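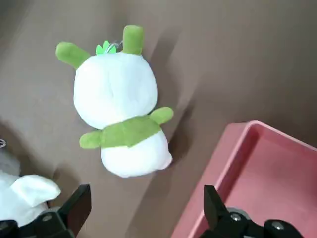 *Figure 1. The green and white plush between the open fingers, seen from the wrist camera, with a corner of the pink tray at lower right.*

# Visit Report: Open Day at the Bestbridge Robot Lab

Student project report, Yazzie Technical High School, Robotics Elective
Handed in 7/31/20

## Why we went

Our project for the elective is a small sorting arm that picks things off a table and puts them in a tray. We call it Erton. By the time of the visit, Erton could pick up a wooden block if the block was in the right spot and turned the right way. If it wasn't, Erton would close on air, lift nothing very carefully, and carry the nothing over to the tray.

So when our teacher told us that the lab at Bestbridge was having an open day, with a live demonstration of an arm handling soft toys, we signed up right away. Soft things were what we wanted to try next, and we had no idea how to start. There were 14 of us on the trip, and this report was written by the group of four that is building Erton.

## Getting there and the first hour

The open day was set up as a loop of stations. You got a paper map at the door and could walk it in any order, except for the arm demonstration, which had fixed start times. We had the second one, so we spent the first hour at the other tables.

The best of these was the gripper table. They had old gripper fingers laid out that you could hold, bend and screw onto a hand crank. Some were rubber cups, some were hooks, and some were plain flat jaws like ours. We each got to try picking up a sponge, a key and a grape with the crank. The grape did not survive the flat jaws the first time, but on the second try one of us got it across the table in one piece and people clapped! What we learned is how little you have to squeeze. All of us squeezed too hard at first, and so does Erton.

There was also a table about cable routing, which sounds dull and was great. Our cables had been catching on the elbow joint for weeks. The person at the table drew us a loop on the back of the map, and we have since copied it.

## The arm demonstration

The arm in the demonstration is named Prando. It has two flat black fingers that move toward and away from each other, and a small camera mounted near them, so you see what the hand sees. The camera view was up on a big screen beside the arm. We ended up watching the screen more than the arm.

The job was simple to say: pick up the plush toys and place them in the pink tray. Figure 1 is from the wrist camera with the fingers wide open. The toy is lying on its face, so what the camera gets is the back of a big white head, two stubby green ears, and a green collar going around the neck. It is also lying at a slant. Before the visit we would have said that doesn't matter much. Now we think the slant is half the problem.

The operator explained it like this. With two flat fingers you have to choose which two sides of the thing you are going to press on. A toy like this has a wide head and a smaller body, with arms sticking out at the sides. If you close on the head, you need nearly all the opening you have. If you close on the body, there is less to hold, and the head is heavy and may swing down. The neck sounds like a good idea, but the arms are there and they fold in ways you can't plan. So before each pick, the operator talked through where the fingers would go and how the wrist would turn to line up with the toy.

We asked if the program knows that it is looking at a toy. The answer was that it doesn't need to. It looks for a place where the fingers fit. We wrote that down in big letters, because our plan for Erton had been to teach it the names of things first.

### What we noticed on the screen

1. **Shadows.** There are broad dark streaks across the brown surface, and the toy has a soft shadow on its right side that has nearly the same outline as the toy. For a person that's nothing. For a program that looks for edges it could be a second toy. We asked, and were told that early versions did go for shadows.
2. **Contrast.** A white head on brown is easy to find. We had been testing Erton with tan blocks on a tan desk. We are a little embarrassed about this one.
3. **Small loose bits.** Up by the ears there is a thin see-through loop, like the ones on keychain toys, next to a spiky green leaf piece. A finger could catch on something like that. We had only ever thought about the main shape of an object.
4. **Neighbors.** Another fluffy white plush is partly in view at the left, close to the left finger. The operator said that when you open the fingers wide, you also have to think about what the outside of each finger is going to bump into. Erton has knocked over plenty of blocks this way and we always blamed the blocks.
5. **The view from the hand is not the view from above.** The fingers are always at the bottom of the picture, and they hide part of what is behind them. You have to remember what was there before they covered it.

### Questions and answers

After the runs there was time for questions, and our group may have used up more than our share. The answers that helped us most:

We asked how many practice picks it took before the arm was good at this. The log for the soft toy work had 3356 picks in it on the day we came. We had done 60 with Erton and thought that was a lot.

We asked what happens when a pick goes wrong. Every miss is kept, with the camera view and the finger position, and the misses get looked at more often than the good ones. We had been deleting ours!

We asked if the fingers need a soft cover to hold a soft toy. The advice was to try without one first. A plush gives way by itself, so plain flat fingers can work, and a cover makes them thicker, which makes it harder to slide them down next to the thing you want.

We also asked if we could drive the arm. We could, with a handheld controller, for 2 minutes each. It is much harder than it looks. Your brain keeps mixing up the camera's left with your own left, and more than one of us steered confidently away from the toy.

## What we changed on Erton

These are done:

- Dark cloth under the blocks, and one lamp moved so the shadows fall shorter.
- Every pick is saved now, good or bad, with a picture and a one-line note.
- The wrist turns to match the long side of the object before the fingers come down.
- Cable loop at the elbow, as drawn on the map. It has not caught once.

These are still to do:

- A limit on how hard the fingers close. Right now they close until the motor stalls, which is bad for grapes and probably bad for the motor.
- Moving our camera from the stand to the wrist. We have a bracket drawn but it blocks one of the screws.
- Checking the space on the outside of the fingers before opening them.
- Trying a real plush. We have a small one picked out, without a loop on it, to start easy.

## Notes for the next group

Get on the list for an early demonstration, so you can go back and talk to the operators later when it's quieter. Bring a notebook with a hard cover, as there is nowhere to lean. Ask at the gripper table to try the flat jaws and the cups on the same object, one after the other. And write your questions down before you go. We had nine ready and still thought of more on the bus home.

The wrist bracket should be printed in September, when the workshop opens again, and we will add the plush results to the project folder then.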